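Findolwood day room – report to the Hambridge fund, 30th May

Dear Sille Zoëga,

In this period we worked on the long table in the dining room. Residents now use it for sorting of donated things before we give them out. From the grant of 2664 we have spent 139, for storage labels and a second shelf.

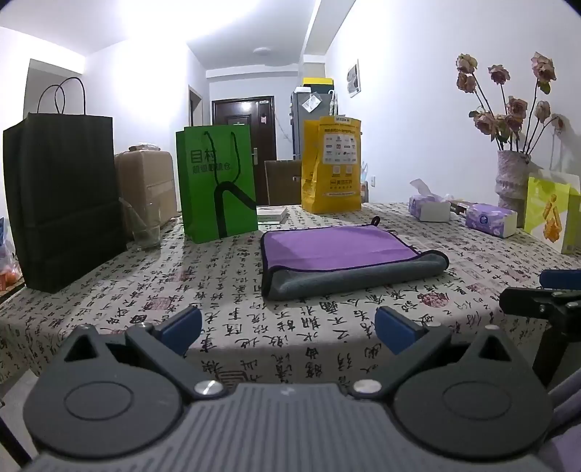

The long table with paper bags and a folded cloth, purple on its upper face.

The sorting goes slower than I planned – we still have no fixed place for the paper bags. I will ask for one cupboard in the corridor before July.

With regards,
Hedvika Jireš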